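Your old router would like a word

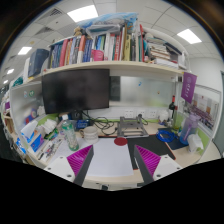 Miyuki Ikeda

Print this item | E-mail this item

I spent a good chunk of May on something I'd been putting off for ages, and that was finding out what's plugged into our network at the Skallbridge office. I had a list. It was a nice list, and it was wrong.

Two boxes weren't on it at all. One was a little Futard router under the front counter that somebody set up years ago for guest Wi-Fi. It still had the password it shipped with (yes, that one), and its admin page was open to the whole internet. I pulled the log and found 3,781 failed logins in a single night - and then a few that hadn't failed. Ouch!

As far as I can tell, whoever got in only changed the DNS settings, so anyone on the guest network could have been sent to a fake login page. We reset everybody's passwords anyway, and I had a very long phone call with our friends at Hayashi, who share the building and had been borrowing our Wi-Fi for nearly 10 months.

So here's my pitch. Go find your router this week, the real physical thing, and flip it over. Write down the model and look up whether the maker still puts out updates for it. If it's out of support, replace it. If it isn't, install the latest firmware, change the admin password and turn off remote management - on most models that's a checkbox on the same page as the password.

I've been using Flulis to scan for strays since then. It's a bit clunky and the reports come out in an odd order, but it found the second box (an old print server, powered on, printing for no one) in less time than it took me to make coffee.

Next month I want to get into backups, so send me your horror stories!

Comments (3)

dockside_pete: Checked mine last night. Still on the factory password. I'm a little ashamed.

Marla T.: Does turning off remote management break the phone app? Mine stopped connecting.

Miyuki: Marla, on some models it does when you're away from home. Try it on your own Wi-Fi first and see if it comes back.

Contact the newsletter | Copyright Skallbridge | Back to top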